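Grevurard opened its workshop in Sistbridge to visitors in March, and for one afternoon the people who normally write the software stood next to a robot arm and answered questions. The company has 155 employees, most of them in the older part of the business, which makes storage fittings for repair shops. The robot group has seven people and a long room at the back of the building.

We spoke with the engineer who runs the group. She asked that her name be left out, as the company's practice is to credit work to the team.

The project on show is called Tremelham. Its purpose is easy to state: an arm should be able to take a hand tool off a pegboard, and later put it back where it belongs. She said visitors often expected something larger.

"People walk in and look for the big machine," she said. "Then they see a board with tools on it, the same as they have in the garage. I tell them to stay for a few minutes and watch the fingers."

The group picked pegboards for a practical reason. The repair shops that buy from Grevurard already have them, and they do not want to replace them with special racks. The arm therefore has to work with ordinary holes and ordinary hooks.

"A special rack would make my job a lot simpler," she said. "You could put every tool in its own slot and it would always be in the same spot. But we asked our customers, and they said no. They have hooks. They are keeping their hooks."

Hooks are harder than they look, she said. A tool on a hook can swing when it is touched. If the arm pulls straight out, the tool may catch on the end of the wire. If it lifts too far, the hook can come out of the board along with the tool. The gripper has to close, lift a little, and then move away at the right angle.
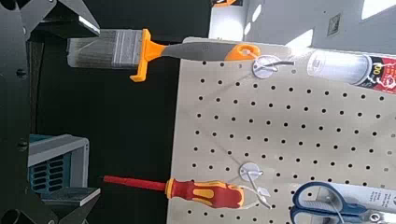
The gripper at the pegboard, with a paintbrush and a screwdriver on their hooks.

Much of the afternoon was spent on this one motion. Visitors stood behind a line of tape on the floor and could ask for a run to be repeated. The engineer said the group had decided ahead of time to show failed attempts too, and to talk through them.

"If it drops something, we pick it up and say what went wrong," she said. "Last year we only showed the good ones on a screen, and the questions were not very useful. People asked how fast it was. This time they asked why it let go."

The training behind the demonstration is done by hand. A person guides the arm through the job, and the movements are recorded along with what the cameras pick up. The group has recorded 3000 of these runs so far. Four people take turns at it, and a shift at the controls is kept short.

"You get sloppy after a while," she said. "You start cutting corners on the approach, and then the arm learns your bad habit. We had one week where all the runs came in a bit low. It took us a long time to find out that somebody had lowered the chair."

The choice of tools was also a matter of some discussion inside the group. A screwdriver has most of its weight in the handle. A paintbrush is light and wide at one end. She said the two need different grips, and that a method that works well for one will often fail on the other. Scissors remain a problem, she said, and she does not expect that to change soon.

"They open up on you," she said. "You have hold of one half and the other half goes somewhere else."

Several visitors asked about jobs. One man who had spent his working life in a body shop wanted to know who would be sent home when the arm arrived. The engineer said she had been asked this at every open day. Her answer was that the shops she talks to are short of people, and that the arm is slow.

"A mechanic reaches over and has the tool before the arm has started to move," she said. "I don't see it replacing that. Where it could help is at the end of the day, when the tools are all over the bench and everyone wants to leave."

That second half of the job, putting tools back, was not part of the demonstration. It works in the lab on some tools, she said, but not often enough to show in public. Finding the hole in the handle and getting it over the wire takes the arm several tries.

A first trial outside the workshop is planned with Suksawat, a repair business on the other side of town. The arm will be set up next to one bench and will handle only screwdrivers to begin with. No start date has been set -- the shop still has to clear the floor space, and the safety fence is on order.

The next open day will be in the fall. Groups from schools can ask for a morning visit through the front office in Sistbridge.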